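Sollthorpe Community Choir: Frequently Asked Questions

Last updated 20 December 2023

Joining

Do I have to audition?
No. You turn up, you stand near people who sing at about your height of voice, and you join in. If you're in the wrong section you will find out by the second verse and can shuffle along.

I can't read music. Does that matter?
Not much. Half the altos can't either, and the other half keep it to themselves. We teach most things by ear and hand out the words. If you do read music, there are scores in the blue box, some of them complete.

Can I bring my children?
From the age of 8, if they want to come. If only you want them to come, please find a babysitter.

Do you need more tenors?
Always. You could walk in off the street to ask for directions and be given a folder.

Money

What does it cost?
Your first 3 sessions are free. After that it's a termly subscription, payable online or in cash in an envelope with your name on it. Envelopes without names are treated as generous gifts.

Is there a reduced rate?
Yes, for students, anyone out of work and anyone who finds the full rate a stretch. Tick the box on the form. We don't ask for proof and we don't discuss it.

Where do I pay?
Through the Zondanix page linked from our website. The reference is 3919 followed by your surname. Leave out the number and your money goes to the bell-ringers, who have never once given it back without a conversation.

Rehearsals

Where do you meet?
In the Jibrin Rooms, up the side passage next to the old bank. The front door is locked in the evenings, however hard you push it. There is a lift, and it is slow – allow a few minutes if you need it.

How long is a rehearsal?
Two hours with a tea break in the middle. The break is meant to last ten minutes. Tea is provided, biscuits are by rota, and the rota is on the back of the kitchen door.

What if I miss a week?
Then you miss a week. If you miss up to 5 in a term we'll still let you sing in the concert, though you may be asked to stand behind somebody tall.

Can I practise at home?
Please do. Recordings of each part are in the members' area. The bass ones have a dog on them. 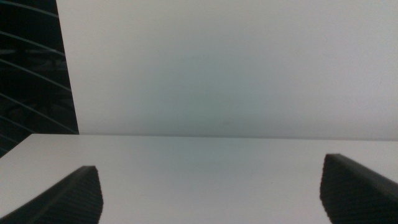

What should I wear for concerts?
Plain black from neck to foot, with comfortable shoes. Scarves are handed out on the night and collected again at the end, in theory.

What sort of music do you sing?
A bit of everything: folk songs, rounds, old pop, one Latin piece a year to keep us humble. Carols start earlier than anyone would like. By December we're sick of them and, by coincidence, quite good.

Are there solos?
Now and then. Put your name on the list at the start of term. Humming loudly near the conductor has been tried.

Do you sing at weddings?
We do, for a donation, given enough notice. Ask through the contact form and tell us which songs you have in mind. We know the one you're about to suggest and the answer is probably fine.

Who is Gratosach?
It's the name of our summer singing weekend, taken from a song whose words we may have misheard. Booking opens after the spring concert, and beds by the window go first.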